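The quote from Devudik came in February and it was too high. Yatziri Cervantes read it standing up, at the kitchen counter, before she had taken her coat off. Twelve grippers, the pads, the charging racks, shipping, and a line near the bottom that said "onboarding" with a number next to it that nobody had mentioned on the phone.

She put the tablet down and heated some soup.

Her job was to say how many grippers the company should buy and from whom. The company was called Benitz, and it paid people to do chores in their own homes with a gripper in each hand, so that the machines Benitz hoped to build later would have something to learn from. Beds, dishes, laundry, shoes by the door. She had been the purchasing person for a chain of dental offices before this. She knew about chairs and compressors. She had told them so at the interview and they had hired her anyway.

The plan on the shared drive called for 2000 hours of bedroom work by the end of summer. They had 321. Her manager, Kováčik, thought the answer was more equipment. He had written it in the planning file in capital letters, MORE UNITS, and then had gone on leave for his knee.

She ate the soup and opened the logs.

There were six pairs in the field. She had assumed they were busy. She sorted by pair and looked at the hours, and then sorted by week, and the numbers were bad in a way she hadn't expected. Pair two had been in a hallway closet for most of a month. Pair five had gone back and forth to the repair bench for the same worn pad, and each trip took nine days, seven of them in a truck. Pair six was working every day and had more hours than two, three and five put together.

She called the woman who had pair six. It was a little after seven in the evening.

"Is something wrong with it?" the woman said.

"No. I wanted to ask how you get so much done."

"I do the beds."

"Everybody's supposed to do the beds."

"I do mine, my mother's, and my sister's upstairs. Then I mess them up and do them again." There was a television on behind her. "You sent me extra pads. Did the others get extra pads?"

Yatziri looked at the parts sheet. The others had not gotten extra pads. Somebody had put four in that box by mistake.

"Are they hard to change?" she asked.

"You need the little key. It takes me as long as a song."

"Which song?"

The woman laughed and didn't say.

After that Yatziri worked late for several nights. She got a second quote, from Clavis, which was lower per unit and charged for every spare screw. She made a sheet with two columns. In the first she put what Kováčik wanted, twelve new units. In the second she put no new units, a box of spare pads for every home, a small key taped inside every lid, and a person paid part time to call each home in the morning and ask what was broken. The second column came to less than a quarter of the first. She checked it again because she did not trust it.

Then she added two units to the second column anyway. Things get dropped. At the dental offices she had always bought one chair more than they asked for, and she had always been yelled at for it in the spring and thanked for it in the fall.

The hard part was the depreciation. Finance wanted the grippers written off over three years. She had held one of the old ones, with its blue pads chewed at the edges, and she did not think anything used on bedding all day would see three years. She put down eighteen months. The man from finance called and asked where she'd gotten that.

"From the repair bench," she said.

"Do they have that in writing?"

"They have a bin. I can send you the bin."

He let her keep the eighteen months but made her move the pads to consumables, under the same heading as tape and paper towels. That suited her. Consumables didn't need a signature under five hundred dollars.

Kováčik came back on a cane and read the plan in his office with the door open. She could see him from her desk. He scrolled down, scrolled up, and scrolled down again.

"You only bought two," he said.

"Two to start. There's a date on the second page. If we're under 266 hours a month by then, we buy four more from Clavis at the price they gave me. They're holding it."

"Why not Devudik?"

"Ask them what onboarding is."

He did ask them. She heard his half of it through the wall, and it took a long time, and at the end he came out and said that onboarding was a man who flew in and showed you how to open the case.

He signed the second column. He crossed out the part-time caller and then, the next day, wrote it back in, with fewer hours. She took the fewer hours. She ordered the pads that afternoon, and the keys from a hardware place near the bus station that sold them by the bag.

The boxes went out in padded envelopes, one to each home. She wrote the address labels herself because the label printer was on a different budget line and the request for it was still open. In pair two's envelope she put a note asking if they still wanted to do this, and said it was fine if they didn't. They wrote back that they had moved, that the case had been under the coats, and that they would start again once they found the sheets.

She kept the log open in a corner of her screen most days. When a new session came in, she clicked on it to see that it loaded, and usually closed it again. Sometimes she let it stay up while she did the invoices, somebody's bedroom in the morning with the covers still in a heap, and the two blue pads out in front.

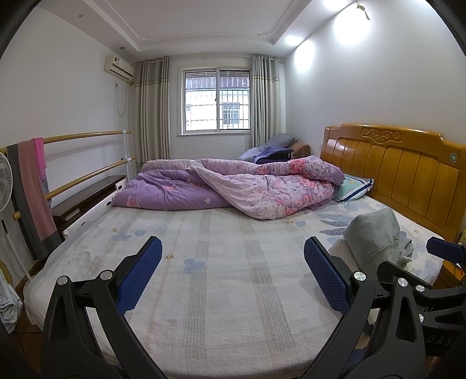 *Bedroom session, duvet not yet spread.*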